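Cererby Trace 2

Episode screening and blur rejection for hand-held gripper data. Runs on your own machine. License per seat, paid yearly.

## What it does

Trace sits between the recorder and your training set. You point it at a folder of demonstrations, it scores every video frame for sharpness, checks the score against the camera motion estimate, and marks stretches where the two disagree. You then get a list of episodes sorted into keep, trim and look at again.

We sell this software, so treat the rest of this page with the caution you'd give any vendor. We have tried to write down what we would want to know before paying for it.

## Why another filter

Most blur filters we tested before writing ours have the same weakness. They score the whole picture. With a wrist-view camera the jaws never move relative to the lens, so they stay crisp while everything past the fingertips turns to streaks. A whole-picture score sees those crisp edges and passes the frame. We fed one popular open method a batch of our worst material and it waved nearly all of it through.

Trace masks the gripper first. You draw the mask once per gripper model, with the jaws open and again with them closed, and the software fills in the positions between. Only what's left counts toward the score.

It sounds obvious, and it is. We still got it wrong in version 1, which used one fixed mask and gave silly results whenever the jaws closed.

## What we measured

The Batlow set is our own: 600 episodes of tabletop work, hand labeled, collected by Drisberg on a rented floor in April. Trace disagreed with the human labels on 126 of them. We looked at every one. Many were glossy surfaces, where a highlight slides across a curved object and leaves a hard bright line in an otherwise smeared view. The scorer reads that line as detail. There is a glare option that helps some and costs you good frames elsewhere. Leave it off until you have seen your own results.

We don't publish a single accuracy number. The labelers did not agree with each other well enough for one to mean much.

We also have no proof that filtering makes your policy better. One customer trained with and without the rejected frames and saw no difference worth reporting. Another says it helped. Neither ran enough trials to settle it, and neither did we.

## What it won't do

- Repair blurred frames. There's a deblur button in some competing tools. We tried three approaches and every one made up texture.
- Tell you whether a grasp succeeded.
- Fix a bad exposure setting. If your room is dim and your shutter is slow, Trace will throw out half your data and be right to do it. Buy lamps first.
- Run live on the recorder. People ask. The current build is offline only, and we're not going to promise a date.

## Kadrić planner plug-in

If you use the Kadrić motion planner, the plug-in passes Trace scores along as weights, so the planner trusts poses from sharp stretches more than poses from smeared ones. It is included in the price. It is also the newest part of the product and the part most likely to annoy you. Weights are written when the episode loads, so if you change the mask you have to reload everything.

## Settings most people touch

| Setting | Default | Notes |
|---|---|---|
| Mask states | 2 | Open and closed. More is allowed, rarely worth the drawing time |
| Lens model | Fisheye | Dark corners are dropped before scoring |
| Lookback | 172 frames | Lower it for short episodes |
| Glare option | Off | See above |
| Auto-delete | Off | Please leave it off |

## Requirements

A desktop Linux machine, a recent graphics card, and enough disk for a second copy of your data. Trace never writes to the originals unless auto-delete is on. Windows builds exist but we don't test them much.

## Trying it

The trial is the full program with no export. Run it on episodes you already know are bad and see whether it agrees with you. If it passes them, don't buy it, and send us a few if you're allowed to.

The view below has a sharp gripper and heavy blur behind it. Default mask, glare option off.
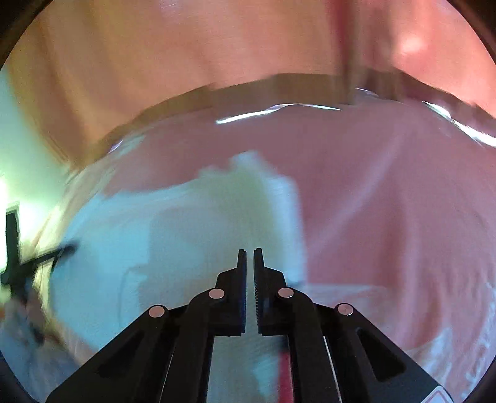 Drisberg wrote back that the mask was worth having but the sorting was not: their operators still open every episode in the "look at again" pile, and on a bad day that pile is most of the folder. They would rather have two piles and a slider. They have renewed for one seat.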